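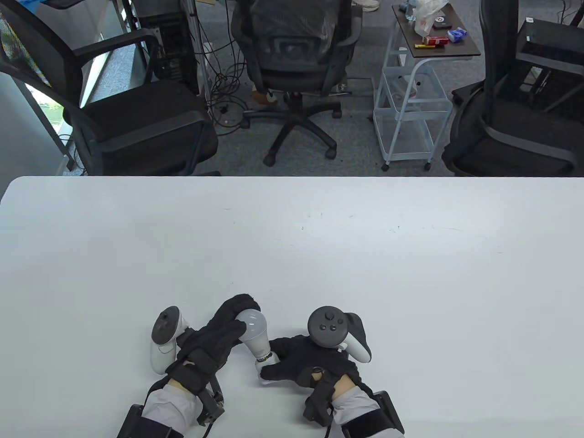
Woran erkennt man, dass eine LED-Lampe am Ende ihrer Lebensdauer ist? Meist am Flackern nach dem Einschalten oder an einer deutlich verringerten Helligkeit; ein schlagartiger Totalausfall deutet eher auf das Vorschaltgerät im Sockel hin.

Leuchtmittel prüfen, sortieren, tauschen
13/02/2020 | Redaktion Gebäudetechnik
4 Kommentare | 23 Mal geteilt

Hsiu-ying Poon betreut bei Ernarlow die Beleuchtung in drei Bürogebäuden. Zu ihrem Bestand gehören 300 Leuchtmittel mit Schraubsockel, verteilt auf Schreibtischleuchten, Flure und Nebenräume. Im Gespräch geht es um den Umgang mit Lampen, die aus der Fassung genommen und einzeln beurteilt werden.

»Die Sichtprüfung beginnt am Sockel«, sagt Poon. »Ich sehe mir das Gewinde und den Fußkontakt an. Dunkle Stellen am Fußkontakt entstehen durch einen Lichtbogen, wenn die Lampe nicht weit genug eingedreht war.« Solche Lampen sortiert sie aus, auch wenn sie noch leuchten. Die Fassung wird anschließend spannungsfrei geschaltet und ebenfalls kontrolliert.

Danach kommt der Übergang zwischen Sockel und Kunststoffgehäuse. Dort sitzt bei den meisten Bauformen die Elektronik, und dort wird es im Betrieb am wärmsten. Poon achtet auf Vergilbung und auf Spiel: »Wenn sich das Gehäuse gegen das Gewinde verdrehen lässt, kommt die Lampe nicht zurück in die Leuchte. Im ungünstigen Fall bleibt beim nächsten Herausdrehen der Sockel stecken.«

Die matte Haube prüft sie zuletzt. Kunststoffhauben seien unempfindlicher als Glas, lösten sich aber gelegentlich aus der Klebung. Beim Ein- und Ausdrehen fasst Poon die Lampe deshalb am Gehäuse. An der Haube hält sie sie nur, solange kein Drehmoment anliegt, etwa beim Betrachten des Gewindes über dem Tisch.

Als Unterlage genügt ihr eine glatte, helle Tischplatte. Abgeplatzte Partikel aus dem Sockelbereich fallen darauf sofort auf. Matten mit Struktur verwendet sie nicht mehr. Handschuhe trägt sie aus dünnem Gewebe, vor allem gegen Abdrücke auf der Haube. »Mit Wärmeschutz hat das nichts zu tun. Eine Lampe, die gerade noch in Betrieb war, lasse ich zehn Minuten in Ruhe.«

Zur Frage der Mischbestückung äußert sie sich knapp. In einem Raum sollten Farbtemperatur und Lichtstrom übereinstimmen, sonst falle jeder Einzeltausch auf. Im Gebäude Felura wurden die Lampen eines Großraumbüros zuletzt gemeinsam gewechselt, 29 Stück in einem Durchgang. Die noch brauchbaren gingen in den Bestand für Lager und Technikräume. Im Gebäude Tu wird weiterhin einzeln getauscht – die Leuchten hängen dort weit genug auseinander.

Ein wiederkehrendes Problem sind Dimmer. »Ein alter Phasenanschnittdimmer ist für Glühlampen ausgelegt, mit einer Mindestlast, die eine einzelne LED nicht erreicht«, erklärt Poon. »Das Flackern wird dann der Lampe zugeschrieben, und sie landet in der Entsorgung.« Vor dem Aussortieren setzt sie die Lampe deshalb in eine ungedimmte Fassung. Flackert sie dort ebenfalls, gilt sie als defekt.

Defekte Stücke sammelt Ernarlow getrennt vom Restmüll als Elektroaltgerät. Poon legt sie einzeln in Kartonfächer, den Sockel nach unten. Lose in einer Kiste schlagen die Hauben aneinander, und bei Bruch lassen sich die Teile schlecht zuordnen. Auf jedes Fach schreibt sie Gebäude und Raum, das Datum des Ausbaus und die festgestellte Ursache.

Die Auswertung dieser Angaben steht im April an. Poon rechnet damit, dass im Gebäude Kakow die geschlossenen Deckenleuchten auffallen werden. »Die Wärme bleibt im Gehäuse. Viele Lampen sind für geschlossene Leuchten gar nicht freigegeben, das steht auf der Packung, und die Packung ist weg.« Für diese Positionen will sie Leuchtmittel mit geringerer Leistung beschaffen und die Abdeckungen reinigen lassen.

Artikel teilen (23)
Kommentare (4)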